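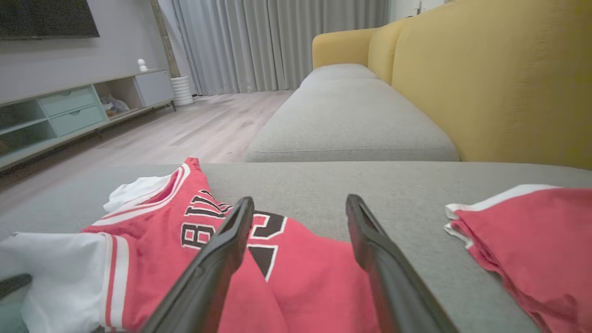

# Clothes on the sofa: working rules for the gripper

These rules cover picking up and folding garments from a sofa or other soft seat at the Vuvholm flat. They apply to anyone running the arm, including visitors. Laiba Chaudhry keeps the master copy, so send changes to her.

## Before you start

1. Check the pockets of shorts and trousers. Take out coins, keys and tissues.
2. Move small hard objects off the cushion. If one has to stay, write it in the log.
3. Open and close the fingers once in free air. If they stick or close unevenly, stop and tell Irfan Butt.
4. Find the emergency stop and keep it within reach. It should never be on the sofa.

## Approach

Come down with the fingers open and stop 5 cm above the cloth. Look at the wrist view before going lower. With a sports kit like the red jersey and shorts, pieces of the same colour can run together on the screen, so decide which edge belongs to which garment first.

Pick a hem, a shoulder or a waistband. Keep off printed letters and numbers, as the fingertips can crack the print. A neckline that has folded over counts as two layers and should be opened out before you fold anything else.

## Grip and lift

- Use force setting 3 for thin sports cloth and 4 for towels and sweatshirts.
- Don't press into the cushion. If it dips, raise the arm and try again.
- Lift slowly and wait for the cloth to hang still.
- If a second garment comes up with the first, lower both and let go. Don't shake them apart.

After 5 failed grips on one item, end the run and mark it as failed. Do not tidy the garment by hand and carry on under the same run number.

## People in the room

No one sits on the sofa or reaches across it while the arm has power. To move something by hand, press pause, wait for the light to go steady, then reach in. Say "clear" out loud before restarting.

## Finishing

Park the arm, switch off and wipe the fingertips with a dry cloth. Fill in the log the same day. Khurram Virk reads the logs and will ask about blanks.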